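Neighborhood Notes: the Stuller Street swap room

Quick one this week, I'm typing between the dentist and school pickup so forgive the state of it.

The swap room reopened on the 15th after the paint job. Stuller Street, side door, past the bikes. Same shelves, new walls, and the long table is back where it used to be before Fernanda Gouveia moved it in November and everybody complained. Fernanda has been gracious about this. Mostly.

First, the table rule, since we had words about it at the last two sessions. The sorting table gets cleared at the end of every session. Cleared means cleared. Not "I'll just leave these three mugs for Priya". Bags on the floor under the window, boxes on the shelf, table wiped down and left for the next lot. If you find something on it when you come in, put it in the Ask Someone crate and get on with your day.

The wiping: use the spray in the yellow bottle. The green one is for the windows and leaves a film, and then price stickers won't stick, and then Rui Patrício has to go round with tape. Cloths go in the bucket by the sink after. Please wring them out. Last Tuesday's were a swamp.

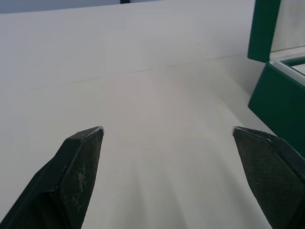 Sorting order, for those who asked. Kitchen things first, they take the most room and they break. Then books. Then toys, and toys get checked for batteries, take the batteries out, drop them in the coffee can. Clothes last. We had a whole argument about clothes first or clothes last and I am not reopening it here. Clothes last.

Puzzles. We can't take puzzles in bags any more. Box, with a lid, and somebody has to have done it in living memory. Sofia Pinheiro took home a big harbor one over the winter, got as far as the sky, and there was no sky. She is still upset. If a piece is missing write it on the lid, people don't mind one piece. They mind the sky.

What we need:

Hangers, the plain kind. Not the padded ones, they slide off the rail.
Shoe boxes with lids
A decent pair of scissors. The last pair walked.
Paper bags with handles
Masking tape, any width

What we have way too much of: vases. So many vases. Also single saucers, phone chargers for phones no one owns, and diet books. Please hold onto your vases until after the summer, I'm begging.

Money, briefly. The tin came to $700 over the spring, which covers the paint and leaves a bit toward a second rail. Albertina Cunha has the receipts if you want to look, she keeps them in an envelope in the desk drawer, top left. The room itself is free to use as before. Tin is for whatever you feel like. Somebody put in a Canadian five, thank you, we'll find a use for it.

Hours for the summer. Mornings only, nine to noon, the usual two days. It gets very hot in there after lunch with the afternoon sun and the one window that opens doesn't open much. Rui is looking at a fan. If you have a fan that you're not using, and it doesn't make that clicking noise, bring it along and we'll call it a long loan.

Drop-offs during hours only. I know, I know. But two weekends ago there was a bag left on the step and it rained all Saturday, and it was good stuff too, a wool blanket and some kids' sweaters. Priya Villanueva took the lot home and ran it through her machine and most of it came back okay. The blanket is now more of a mat. If hours don't work for you, leave a note in the mail slot with your number and one of us will set up a time. Six bags per household per visit, please, and less if it's baby clothes, beacuse those take forever to go through and match up.

Labels. New ones are in the drawer, white for "take it", blue for "on hold". A hold lasts a week. After that the sticker comes off and it's fair game, even if it's mine, which I learned the hard way with a very nice colander.

Somebody also asked if the table itself is up for swap. No. It stays. We'd have nowhere to put the vases.

Oh and the key. It's with Albertina on weekdays and me on weekends. Spare is NOT under the planter any more so don't dig. If you're opening up, lights are the second switch, the first one is the hall and it stays on till someone notices, usually the people upstairs.

Next sorting morning is the first one of the month, come at nine, bring your own coffee as the kettle is still tripping the fuse. Kids fine. Dogs fine if they don't eat socks (Neves, we love you, but no).

Have to run, pickup line is moving. Corrections to me by text, not by email, I never see teh email.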